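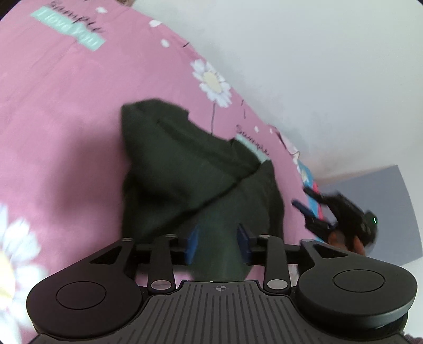
Game Hardware and Storage, Unit 4
Instructor: Sawsan Nseir

Install size and what drives it

Read this before the lab. You will need the numbers in the second part for the worksheet.

A game's install size is the space its files take up after unpacking. The download is usually smaller because the files are compressed. Students often mix the two up, so label them separately in your answers.

Most of the space goes to textures, audio and video. Code is a small share. In the Stornham project from Unit 2, the textures came in three quality levels and all three were shipped to every player, including those who could only use the lowest one.

Duplicated files

On a hard disk, seeking is slow. Developers used to store the same file in several places so the drive head had less distance to travel. A solid state drive has no head, so the copies can go.

Worked case: the Tedix build has a shared prop file of 2 MB. It is stored once per level, and there are 300 levels. That is 600 MB for one file. Stored once, it is 2 MB — a saving of 598 MB.

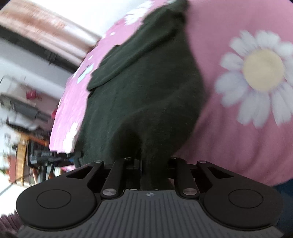 Dark green fuzzy cloth on pink daisy-print fabric.

Patches

A patch may need free space for the old and new versions at the same time. If a package is 896 MB and the system rebuilds it in full, allow for a second copy of that size until the old one is deleted.

For the lab

Open the Kundimico folder and sort by file type. Write down the total for each type, then list any file that appears more than once. Bring your worksheet to the March review.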